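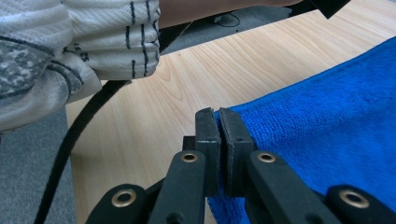 Dust sampling in the Proltska flats: June notes, afternoon

Back at the bench with a mug of tea and the last of the settled dust cassettes, so I'm writing this up while I still remember which flat had the awkward stairs. This is the house dust mite work (the damp wall survey is in Jozef's book, please don't mix the two, we had enough of that in the spring).

Naima Soliman and I did the bedrooms this time. The plan was mattress, pillow and a square of bedroom floor in each flat, same nozzle, same timing, and I'm happy to say we mostly kept to it. The exception is the top flat, where the mattress was a foam one with a zipped cover that the tenant would rather we didn't open. Quite right too, it's her bed! We sampled on top of the cover and I've written "cover on" against it in the sheet. Whoever does the allergen numbers, please keep that one apart from the others.

Cassette 1551 has a cracked lid. I think it went when I sat the box down too hard in the van. The filter looked fine to me but I've weighed it twice and the two weights don't agree as nicely as I'd like, so it's marked doubtful. If Jozef Van Wijk has a spare from the De Bruijn order I'd love to go back and do that floor again.

Extraction. Buffer made up fresh this morning, 2000 ml, in the big bottle with the green label. I shook the tubes for longer than the sheet says, having been called away to the phone, and they'd been going a good while when I got back. It probably makes no odds for mite allergen, but I've noted it in the margin all the same. Spun, drew off the top layer, and 6 tubes are now in the freezer on the Dolis rack, second shelf. The pillow samples are still to do.

The Rornex shaker is making its noise again. Tightening the platform screws helped a bit. It wants a proper look before we trust it with the next batch.

Something I'd like to talk over when we're all in the same room: the questionnaire asks how often bedding is washed but says nothing of how hot. Two of the tenants told us without being asked that they wash everything cool to save money, and I'd have thought that mattered a good deal for mites. I scribbled their answers on the back of the forms, but it would be far better to have a line for it. Naima thinks we should ask about airing the bed as well, and I agree with her, though I can hear Jozef sighing about the length of the form already.

To do
Pillow extractions, first thing
Weigh blank filters again, 10 of them, after a night in the balance room
Ring the tenant in the top flat to say thank you and ask if she'd like her results
New lids
Find out who has the long tweezers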